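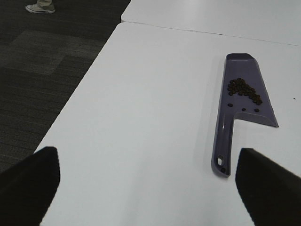 掃き集め作業の基準書で最初に固定するのは、「完了」の定義です。Kakilex作業基準の初版では、完了条件を「対象物がちりとりに収まっていること」の一文で済ませていました。この一文では判定者ごとに結果が割れます。紫のちりとりの受け皿を見ると、濃い茶色の粒が一かたまりになっていて、柄に近い側には、かたまりから離れた粒もあります。どちらも受け皿の中ですから、初版の文言でも合格です。問題になるのは天板の右寄り、端に近いところにある小さな暗い点で、これを対象物の一粒と読むか、別のくずと読むかで判定が変わります。初版にはこの点の扱いが書かれていません。本日の前半は、この「書かれていない部分」を改訂版でどう埋めたかの説明に充てます。

(ここで配布資料の目次を開いてもらう。改訂版の本文は配らない。抜粋のみ。)

発表の範囲
お話しするのは、Sosteroの社内で運用しているKakilex作業基準のうち、卓上の清掃と片付けに関する章です。適用先はDimaculanganの実験室に置いた卓上作業セルで、遠隔操作による実演の収録と、学習済み方策の評価の両方を含みます。産業用ロボットの安全に関する法令や公的規格の解説はしません。基準書はそれらを満たしたうえで、さらに現場で何を守るかを書いた文書という位置付けです。設備導入時のリスクアセスメントは別の文書で管理しており、ここで扱う規則をもってその代わりとすることはできません。

版の管理について一点だけ。配布資料の抜粋は2018年8月16日時点の改訂版から取っています。初版との差分は巻末の対照表に載せました。抜粋の条文番号は本文と一致しますが、注記は省いてあります。

用語
先に用語をそろえます。

対象物:指示文で移動または回収を求められている物。
道具:対象物に作用させるために把持する物。ちりとり、ブラシなど。
周辺物:作業域にあるが、指示文に現れない物。
残留物:終了時に、定められた収容先の外にある対象物。
由来不明物:対象物であるかどうかを画像だけでは決められない物。

最後の「由来不明物」は改訂版で新設しました。冒頭の暗い点はこの区分に入ります。初版では判定者が残留物か無関係かのどちらかを選ぶしかなく、その選択の根拠が記録に残りませんでした。改訂版では由来不明物として記録し、実物を確認した者がその場で区分を確定します。実物確認ができない場合、つまり後日の画像判定だけの場合は、由来不明のまま保留とし、合格にも不合格にも数えません。

(質問が出やすい箇所。保留の上限を設けない理由を聞かれたら、最後の「保留の処理」で答えると言って先に進む。)

完了条件の書き方
完了条件は、観測できる状態だけで書きます。「きれいに掃く」「きちんと入れる」のような語は使いません。改訂版の条文は次の形です。

一、対象物が収容先の内側にあり、収容先の縁に載っていないこと。
二、天板上に残留物がないこと。
三、道具が指定の終了位置にあり、グリッパが何も把持していないこと。
四、周辺物が開始時の姿勢から転倒していないこと。

順序には意味があります。判定者は上から順に見て、満たさない項目が出ても最後まで記録します。途中で打ち切ると、失敗の集計が先頭の項目に偏るためです。初版の運用では打ち切りを認めていたので、初版期の失敗内訳は改訂版の内訳と直接比較できません。対照表の注にもそう書いてあります。

一の「収容先の内側」については補足が要ります。受け皿の中であれば、粒が一か所にまとまっている必要はありません。まとまりから離れた粒を理由に不合格とした記録が初版期に何件もありましたが、条文上は根拠のない判定でした。改訂版では「分布は問わない」と明記しています。逆に、縁に載った粒は、収容されているように見えても一を満たしません。ちりとりを持ち上げたときに落ちる可能性があるからで、持ち上げを伴わない課題でも同じ扱いにします。課題ごとに縁の扱いを変えると、判定者の訓練が二重になります。

三のグリッパの状態は、手首側のカメラ画像と開度の記録値を突き合わせて確認します。指の間に天板が見えているだけでは足りません。柄の薄い道具では、指先に挟んでいても画像上は隙間が残ることがあります。開度の値が全開側にあり、かつ指令値との差が許容内であること、までを条件としています。

静止の要件
終了状態は、最後の動作から2秒間、対象物と道具に動きがないことを確認してから取得します。転がりやすい粒状物では、腕が止まった直後の画像を終了状態として採用すると、その後に縁から落ちた粒を見逃します。収録ソフトはCavicoを使っていますが、当社の設定では停止指令と保存開始が同時になっていたため、静止待ちを手順側で足しました。設定変更で済ませず手順書にも書いたのは、別の収録系へ移したときに要件が消えるのを防ぐためです。

(デモ用の動画は使わない。会場の回線に依存しないこと。)

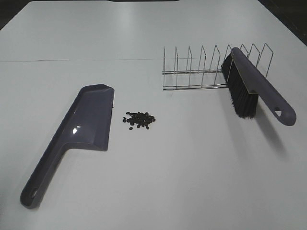

初期状態の規定
完了条件を厳密にしても、開始時の配置があいまいであれば評価の再現性は得られません。改訂版では、開始状態を「物」「位置」「接触」の項目に分けて書きます。位置については、たとえばコーヒー豆の小さな山を受け皿の先の縁から少し離して置く、という配置であれば、縁から山までの距離と、縁の向きに対する山の方向を記録します。「ちりとりの近く」という記述は認めません。距離の値は課題票に書き、基準書本体には書きません。値を本体に置くと、課題を追加するたびに改訂手続が必要になります。

山の外に散った豆も開始状態の一部です。粒状物を置けば、必ず何粒かは山から外れます。これを手で直すかどうかは、初版では実施者の任意でした。改訂版では直しません。直す動作を入れると、実施者ごとに山の形に癖が出ます。そのかわり、外れた豆が山の中心から課題票の半径を超えて転がった場合は、置き直しとします。置き直しは山全体に対して行い、外れた豆だけを戻すことはしません。

接触の項目は、初版に相当する条文がありませんでした。ブラシが金属線の水切りラックの右端に寄りかかっている配置を例に取ります。ブラシの姿勢はラックに依存しています。ブラシを取れば接触が解け、ラックにも力がかかります。したがってこの配置では、ラックは周辺物でありながら道具の支持体でもあります。改訂版ではこれを「支持を兼ねる周辺物」とし、接触している部位を開始状態の票に記入します。この例では、ブラシの毛の側がラックの仕切りに当たっていて、柄は右下へ向いている、というところまで書きます。

支持を兼ねる周辺物については、完了条件の四を少し緩めています。道具を取り去るときにラックがわずかにずれることは避けられないため、並進のずれは許容し、転倒と落下だけを不合格とします。許容量は課題票に記入します。記入がない場合は許容なしと読みます。空欄を「制限なし」と読んだ事例があったので、読み方を条文に入れました。

色と識別
道具の色についての規則も改訂版で追加しました。ちりとりとブラシの柄が同系色の場合、指示文で色だけを使って道具を指定してはいけません。「紫のものを取る」では、どちらを取っても指示どおりです。指示文には品名を必ず入れ、色は補助とします。色名は現場で通じる一般的な語に限り、製品カタログの色名は使いません。灰色がかった紫のような中間的な色では、判定者によって「紫」「灰紫」「薄紫」と書き方が分かれますから、課題票の色名欄は選択式にしてあります。

天板との明暗差も確認項目です。白い天板の上の濃い色の豆は、人にも画像処理にも見分けやすい組合せです。一方で、天板が白いほど、豆の欠片や別のくずも同じように目立ちます。由来不明物の件数が多い作業セルでは、方策の性能より先に、開始前の天板清掃を疑ってください。開始前清掃は点検表の先頭に置き、清掃後の天板画像を保存します。この画像があれば、終了時の暗い点が開始前からあったかどうかを確かめられます。

継ぎ目の扱い
天板を並べて使う作業セルでは、継ぎ目の規則が別にあります。端面がわずかに高くなっていると、そこで粒が止まり、ちりとりの縁も引っかかります。改訂版の原則は、掃く経路に継ぎ目を含めないことです。含める場合は、段差を測って課題票に記入し、継ぎ目を含まない試行とは別に集計します。継ぎ目に落ちた粒は残留物です。見えにくいことを理由に除外することは認めません。

段差をテープで覆う処置は、評価用のセルでは禁止、収録用のセルでは許可としました。ここは部内で意見が割れた条文です。収録用で許可した理由は、段差による中断が続くと操作者の動作が段差を避ける形に偏り、収録データ全体に影響するからです。テープを貼った場合は票に記入します。貼り替えの時期も記入します。

人の立入り
次に人の位置です。床面側に人の足が写る画像は珍しくありません。改訂版では、写ること自体を違反とはしません。違反となるのは、腕が動作可能な状態で、人が床の表示線の内側にいる場合です。したがって、画像に靴が写っていても、それだけでは判定できません。動作可能状態の信号と表示線の位置を合わせて確認します。

線の外であっても、次の行為は動作中には認めません。

天板に手を置くこと。
落ちた粒を拾うために床にかがむこと。
ラックやブラシの位置を直すこと。

かがむ動作を入れたのは、初版期のヒヤリハット報告に複数の記載があったためです。粒状物の課題では、落ちた粒をその場で拾いたくなります。拾うのは腕の動力を切ってからです。踏んで滑る危険があるときは、試行を中止して動力を切ります。中止した試行は失敗に数えず、中止として別に記録します。中止を失敗に数えると、実施者が中止をためらうようになります。

靴については、つま先の覆われた履物を着用することだけを定めています。安全靴の着用義務は設備側の文書の管轄です。

(床材の質問が出たら、表示線の材質は基準書では指定していない、と答える。床の継ぎ目や色の違いを表示線の代用にしないこと、は条文にある。)

画像への人の写り込みは、安全とは別に、記録の取扱いの問題でもあります。足元や衣服の一部だけでも、社外に出す場合は確認を通します。個人を特定できないと見なせる場合も、確認したという記録は残します。

カメラの役割分担
手首側のカメラと、固定のカメラは、判定での役割が異なります。手首側の画像は、把持の有無と、受け皿の中の様子の確認に使います。固定側の画像は、天板全体の残留物と、周辺物の姿勢の確認に使います。どちらか一方だけで四つの完了条件すべてを判定することは、改訂版では認めていません。

手首側では、指が画面の下の両隅を占めるため、天板の手前側が隠れます。隠れた範囲に残留物がないことは、この画像からは言えません。「見えないので、ない」という記録が初版期の抜取り検査で見つかっており、改訂版では判定票に「見えない範囲」の欄を設けました。空欄は不可です。全域が見えている場合は「なし」と記入します。

固定側にも死角があります。ラックの線の重なりや、ブラシの陰になる部分がそれにあたります。影の中の粒は、照明が均一でも見落としが出ます。固定側で影と重なった範囲は、手首側の画像か実物で補います。

判定者間の一致
改訂版の効果を確かめるため、7月に試行の再判定を行いました。対象はほぼ109件で、同じ記録を、初版の条文と改訂版の条文のそれぞれで判定しています。判定者は別々に作業し、途中の相談はしていません。再判定で初版の結果が覆ったもののうち、13件が由来不明物の扱い、11件が縁に載った粒の扱いによるものでした。残りは理由が分散しており、条文の改訂で説明できるほどのまとまりはありません。

この数字から、改訂版のほうが正しいとは言えません。言えるのは、判定が割れる原因の一部を特定でき、その部分について読み方を一つに決めた、というところまでです。正しさの検証には、実物確認との照合が必要です。照合は次の収録期間から始めます。

(この節は早口にならないこと。表は口頭で読み上げず、件数だけ述べる。)

保留の処理
由来不明のまま残った試行に、件数の上限は設けていません。上限を設けると、上限に近づいた時点で無理に区分を決める圧力が生じます。そのかわり、保留の件数を結果と必ず並べて報告します。成功率だけを切り出した報告は、社内では差し戻しの対象です。分母に保留を含めるかどうかは報告ごとに明記し、一つの報告書の中で切り替えないこと。

保留が同じ作業セルで続いた場合は、開始前清掃の記録と天板画像を先に点検します。次に照明、次にカメラの焦点です。方策や操作者の評価に進むのは、そのあとです。

逸脱の記録
規則どおりに実施できなかった場合は、逸脱票を起こします。票には、どの条文から、どのように外れ、結果の判定に影響したかどうかを書きます。原因の推定は任意です。原因欄を必須にしていた時期は、「不注意」とだけ書かれた票が大半を占め、改訂の材料になりませんでした。

逸脱票は、実施者と別の者が閉じます。閉じる条件は、影響の有無が書かれていることと、該当する試行の記録に票の番号が入っていることです。対策が完了していることは条件にしていません。対策は別の表で追跡します。

導入時の注意
この章をほかの作業セルに適用する場合は、次の順で進めてください。まず用語表だけを先に配り、既存の記録を用語表の区分で読み直します。次に、判定票を改訂版に差し替えます。完了条件の条文を差し替えるのはその後です。条文を先に変えると、旧い票に新しい基準の結果を書き込むことになり、あとから区別できなくなります。

課題票の値は、そのまま流用しないでください。豆の山の半径も、ラックのずれの許容も、当社の天板と道具に合わせて決めた値です。粒の形が変われば転がり方が変わりますし、受け皿の縁の厚みが変われば、縁に載る粒の数も変わります。

未決の項目
改訂版で決められなかった項目を挙げておきます。ブラシの毛に挟まった豆を残留物とするかどうか。現行では条文がなく、逸脱票で集めている段階です。受け皿の中に由来不明物が混入した場合に、収容先の汚染として扱うかどうか。割れた豆を、欠片ごとに対象物と見なすかどうか。いずれも次の改訂で案を出します。

質疑では、条文の番号を添えて質問していただけると対照表で確認できます。番号のない質問は、後半にまとめてお受けします。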